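Mi tarde entre robots en Praludow

Llevaba meses queriendo ir a una de las jornadas de puertas abiertas de Praludow y en abril por fin me decidí (bueno, me decidió mi hermana, que ya había comprado los billetes de tren). Llegamos a eso de las cuatro, con hambre y sin haber reservado turno, y aun así nos dejaron pasar con el grupo siguiente. ¡Qué majos!

Nos tocó de guía Haiyan Xue, que trabaja allí con los brazos robóticos y que tiene una paciencia infinita, porque yo pregunto muchísimo. Nos contó que las tareas de casa son lo que más les cuesta: una pieza de ajedrez siempre tiene la misma forma, pero una camiseta cae cada vez de una manera y el brazo tiene que apañarse con lo que encuentra. De esa dificultad va el proyecto, que se llama Okex, y para entrenarlo llevan ya 2468 repeticiones grabadas entre ropa y juegos de mesa.

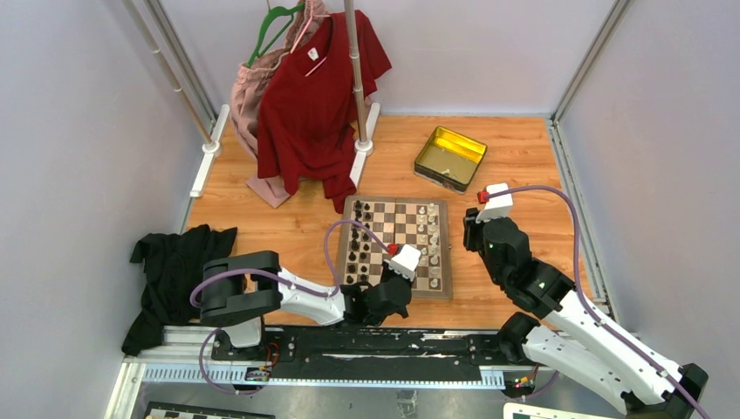
Lo que más me sorprendió fue el ruido, o la falta de ruido. Yo esperaba chirridos de película y solo se oía un zumbido flojito, menos que mi nevera. También me sorprendió lo despacio que va todo. Mi hermana se puso nerviosa enseguida («¡venga, cógelo ya!») y un niño que teníamos al lado le explicó muy serio que al robot no hay que meterle prisa.

Después pasamos por la sala de Esutside, más pequeña, con charlas de veinte minutos y un café bastante malo. Allí me enteré de que aquel día habían pasado aproximadamente 300 personas por el edificio, y se notaba en la cola del baño. Compré una pegatina de Kong, la mascota, que ya está puesta en el portátil.

Si os animáis, reservad turno por la web y llevad calzado cómodo, que hay mucho rato de pie. El autobús 43 os deja casi en la puerta, aunque a la vuelta lo perdimos y acabamos cenando un bocadillo en la parada.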